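Kerstin Buschmann: «Un musical no se arregla con más luces»

La directora prepara en el teatro Osturstead el estreno de Skositano, prometido para octubre

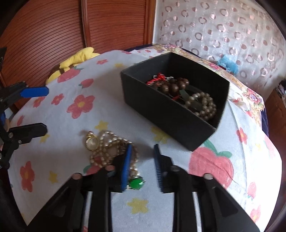

Kerstin Buschmann lleva media hora hablando de su nuevo musical y todavía no ha conseguido contarme el argumento. Hay un puerto, dos hermanas que no se hablan y un coro de estibadores. «Si lo resumo, parece una tontería», admite. Le digo que a muchos musicales les pasa lo mismo en escena y se ríe, aunque no mucho.

Skositano llega con una campaña que habla de «la experiencia del año». Buschmann asegura que la frase no es suya. «Yo habría puesto el título y el precio». El precio, por cierto, no es precisamente popular, y el aforo ronda las 500 butacas. ¿Salen las cuentas? «Pregúntele a Omid», responde. Omid Kazemi, el productor, contesta por teléfono que están «muy tranquilos», frase que ya le oí antes de Druvex, retirada a las 4 funciones.

La partitura es de Farhad Khosravi. He escuchado dos números: el primero tiene una melodía estupenda y el segundo se parece demasiado al primero. «Es un motivo que vuelve», defiende la directora. Puede ser. También vuelve en el tercero, según reconoce Amber Geerts, que interpreta a la hermana mayor. «Al principio me confundía de letra», cuenta. «Ahora me confundo menos».

Buschmann quiere recortar veinte minutos antes del estreno. Khosravi prefiere no tocar nada. Cuando pregunto quién decide, ella mira el reloj y dice que la esperan para ensayar el segundo acto.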